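Forum > Teaching by Demonstration > Handheld grippers

Is 30 demos of one easy task worth anything?

Our supplier's guide (Sulletti handheld pair, marker plates on top) says 30 demonstrations are enough to teach a simple pick. I have my doubts. The task is a ball in a small plastic container on a white surface. I did my 30, trained overnight, and the arm goes to the right area and then closes on air. Do I need more, or is the number just marketing?
– Setsuko Sakamoto, 22 Mar 2022

Answer 1

Just record more. We did 2,604 and it works great.

Answer 2 (accepted)

I wouldn't trust either number. "Works great" means nothing until you say how many test runs and whether the container ever moved. Ours looked great too, up to the day someone shifted the table.

Before you record anything else, replay a few demos and look at the jaw opening over time. If the tracking lost a marker plate as you closed, you taught it to close on air. Ours did that whenever I tilted my wrist away from the camera. Check your cables as well – a cable pulling on the gripper makes you move in ways the arm will copy.

Then put the container somewhere different each time. I got further with 60 varied demos than with the big pile we made in August, all from one spot. And decide what the other hand is for. If it hovers open over the table with no job, expect the second arm to hover too.

I still don't believe a ball in a cup tells you much about real work, but it's a fair place to catch bad data. My setup is below.
– Edin Leka

Answer 3

Same problem with remote control, by the way. Never fixed it. Following.
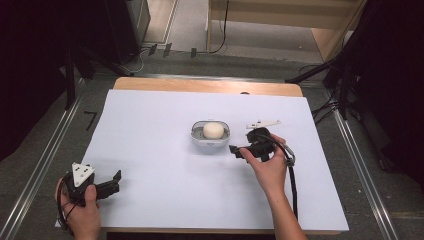
Photo: Edin Leka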